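Fesinitz Planner 21
Two-arm planning software from Keskin
Order code 3387

Fesinitz plans the movements of two arms that share one table. It reads the wrist cameras, works out where each object is, and gives each arm a path that stays clear of the other arm and of anything fixed nearby.

Objects can be small, brightly coloured or partly hidden behind a finger. Mark fixed items once in the setup window and the planner keeps a margin round them. The margin is set in millimetres and can differ for each item.
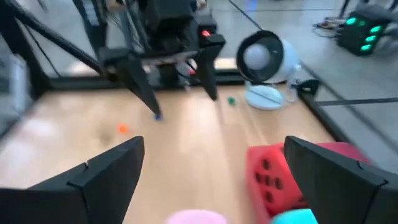
Wrist camera view: red die close to the gripper, second arm over the table, fan at the back.

Release 21 replans when an object is moved during a task. The log now keeps the last 200 plans, with the reason for each one that was refused. Plans can be replayed at half speed before they are sent to the arms.

Needs: Dernora controller, one wrist camera per arm, wired network
Works with: Fokus calibration tool (sold separately)
Licence: one table, two arms
Updated: 25 May 2021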